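Storesard Supply – Sandoval building
Monthly walk-through, storage and packing side
Sep 24, 2019

OK = fine, FIX = needs work, N/A = didn't apply this time. Comments are mine, typed up same afternoon. Ask if you can't follow them.

1. EXITS AND AISLES

1.1 Exit doors open all the way, no key needed – OK
1.2 Exit signs lit – FIX. North one flickers. Was on the June list too, still not done
1.3 Aisles at least 32 inches clear – FIX. Measured 28 by the label printer. Somebody's hand truck plus a stack of flattened cardboard. Moved the hand truck myself, cardboard still there when I left
1.4 Nothing stored on the stairs – OK
1.5 Floor plan posted and current – FIX. Shows the old break room

2. FIRE

2.1 Extinguishers hung, pin in, needle in green – OK except unit 31, needle just under. Tagged it, swap before next walk-through
2.2 Extinguisher tags signed for the month – FIX. Two blanks. Don't backfill them, just sign from today
2.3 Sprinkler heads clear 18 inches below – OK
2.4 Electrical panels, nothing in front – FIX. Mop bucket again. Tape on the floor is worn off so no wonder, retape
2.5 Extension cords used as permanent wiring – FIX. Fan in receiving. Needs a real outlet, work order 844 is open for this, please push it

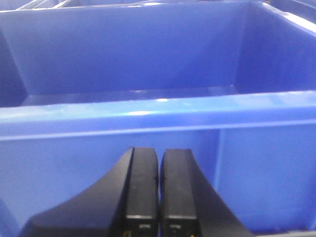 2.6 Alarm pull stations visible – OK. The one in recieving has a coat hook right over it, take the hook down
2.7 Last drill on record – OK, June. Headcount sheet was missing the second shift though. Do it over with both shifts

3. CHEMICALS AND CLEANING

3.1 All spray bottles labeled – FIX. One in the janitor closet says "blue stuff". Dumped it
3.2 Clinex floor cleaner stored below eye level, caps on – OK
3.3 Data sheets in binder match what's on the shelf – FIX. No sheet for the new Clinex degreaser. Print and add. Old solvent sheets can come out, we quit buying it
3.4 Eyewash tested weekly – log says yes, ran it anyway, good flow both sides. Water a bit rusty for the first few seconds. Run it longer each week
3.5 Gloves in all sizes – out of large. On order
3.6 Wet floor signs available – OK

4. RACKS, SHELVES, CARTS

4.1 Heaviest stuff on lower shelves – OK mostly. Receiving had a case of copier paper up top, brought down
4.2 Wheel locks hold when pushed – FIX. Receiving cart, one lock spins free. Red tagged, do not use till Jurine has been out to look at it
4.3 Bins not sticking out past shelf edge where people walk – talk to both shifts. Hips and elbows
4.4 No cracked bins, no sharp rims – OK
4.5 Nobody climbing shelves – step stool was nowhere near where its supposed to live. Put it back by the time clock and LEAVE it there

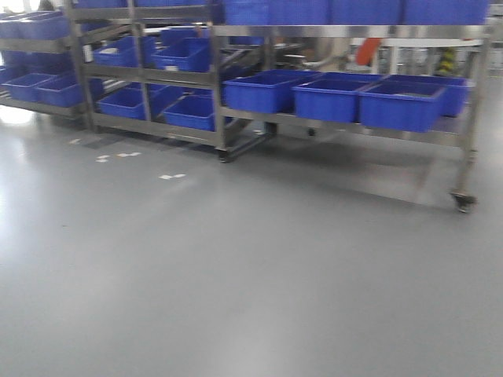
5. FIRST AID AND PAPERWORK

5.1 First aid kit stocked – FIX. No burn gel, bandages low, the tweezers have walked off
5.2 Injury log up to date – OK. One entry since last time, paper cut, fine
5.3 Emergency phone list – FIX. Old number for the Sandoval front desk. Reprint, post at both doors
5.4 Lift training cards – two expired. Book the class this week, not next month

6. OUTSIDE

6.1 Dock lights – OK
6.2 Dumpster lid closed – open. Closed it. Open again an hour later
6.3 Dock edge paint – faded on the left half, still readable. Put on the spring list
6.4 Smoking bucket away from door – FIX. Needs to go back by the fence where the sign is

OVERALL
Pass with fixes. Do first: panel clearance (2.4), aisle by the printer (1.3), bad wheel lock (4.2). Rest inside the month. Initial each item on the paper copy when its done – don't just tell me in the hall.

Related checklists
- Ladder and step stool check
- Forklift pre-shift card
- Dock and parking lot, winter
- Break room and kitchen
- Fire drill headcount sheet

Storesard Supply, Sandoval building | Contact the safety desk | © 2019 Storesard Supply | Back to top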